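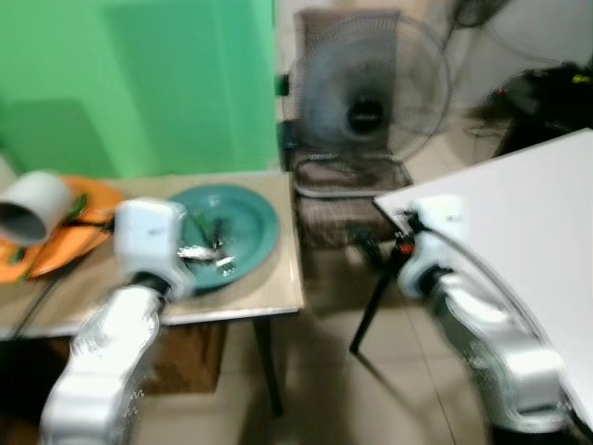 Preparation table and fan position, Palel Room.

Flasimitz Community Centre
Room and Food Preparation Area: Safety Inspection Checklist
Form 13, to be completed each term and kept in the site folder

Area inspected: Palel Room, ground floor
Inspection month: May
Reference: 2485
Result: Satisfactory, subject to the actions listed in Part F

Ratings used on this form: S (satisfactory), A (action required), N/A (not applicable at this inspection).

PART A. FLOORS AND WALKWAYS

A1. Floor surface sound, with no lifted or cracked tiles. S
Comment: Light-coloured tiles throughout. Grout to be scrubbed at the end of term as usual.

A2. Floor clean and free of spillage. S

A3. Walkways and the space beneath tables free of stored goods. A
Comment: A cardboard box was on the floor under the preparation table. Boxes are to be emptied on delivery and flattened for recycling. Anything that must be kept goes to the Drurow store, on a shelf. The same point was recorded at the previous inspection and should now be treated as a standing instruction to all groups.

A4. Route to the fire exit clear to its full width. S

PART B. ELECTRICAL EQUIPMENT

B1. Portable appliances carry a current test label. S
Comment: Labels were checked against the appliance register. The register entry for the kettle gives the wrong room and is to be corrected by the office.

B2. Leads and cables in sound condition and routed safely. A
Comment: A black cable runs along the left side of the preparation table, close to the crockery. Cables are to be kept off any surface used for food and clipped back where they pass a table edge. Extension leads must not be joined together.

B3. Fans stable, guarded and suitably placed. A
Comment: The standing fan has a round wire guard. It is positioned at the chair in the middle of the room, and a clear area of floor is to be found for it. Chairs are not to be used as supports for electrical equipment. Please also keep the fan from blowing directly across uncovered food.

B4. Sockets undamaged and not overloaded. S

PART C. TABLES AND SEATING

C1. Tables stable, with legs secure. S
Comment: Both the preparation table and the white table were tested by hand under moderate pressure. No movement of note.

C2. Table tops clean, smooth and free of chips. S
Comment: Edging on the preparation table is to be looked at again next term.

C3. Chairs in sound repair. S
Comment: The mesh chair is suitable for continued use. It should stand at a table or against the wall when the room is not set out for a session.

C4. Tables set square, leaving room to pass. A
Comment: The white table stands at an angle to the room. Groups are asked to return tables to the positions shown on the plan by the door.

PART D. FOOD PREPARATION AND CROCKERY

D1. Crockery free of cracks and chips. S
Comment: The orange and green plates may remain in use. Damaged pieces are to be wrapped, labelled and put in the general waste.

D2. Cups and drinking vessels stored upright or inverted, and kept apart from food. A
Comment: A white cup was lying on its side across the orange plate, with green vegetable pieces close by. Cups are to be kept on the tray provided. Any cup that has been in contact with raw vegetables is to be washed before use.

D3. Trimmings and peelings cleared promptly. A
Comment: A green stem was left on the round green plate together with small silver-coloured items. Food waste goes in the caddy. Plates used for trimmings should hold nothing else, so that small items are not thrown away or carried into food.

D4. Separate boards and knives for raw and ready-to-eat foods. S

D5. Hand-washing facilities stocked with soap and paper towels. S

PART E. WALLS, VENTILATION AND GENERAL CONDITION

E1. Painted walls clean and free of flaking. S
Comment: The green and off-white walls are in fair order. Redecoration is not proposed this year.

E2. Ventilation adequate for the number of users. S

E3. First aid box present, sealed and in date. S

E4. Room hire notice displayed. N/A
Comment: The notice has been withdrawn for reprinting.

PART F. ACTIONS

F1. Remove the box from beneath the preparation table (A3). Immediate.
F2. Reroute and clip the cable (B2). Within 6 working days. Demissie Electrical to attend if a new socket is needed.
F3. Reposition the fan (B3). Immediate.
F4. Reset the white table to the plan (C4). Before the next session.
F5. Remind all groups of the rules for cups and food waste (D2, D3). By written notice.

Completed forms are to be returned to the centre office by 2000 hours on the day of inspection. Where an item is rated A on two successive forms, the office will write to the hiring group concerned.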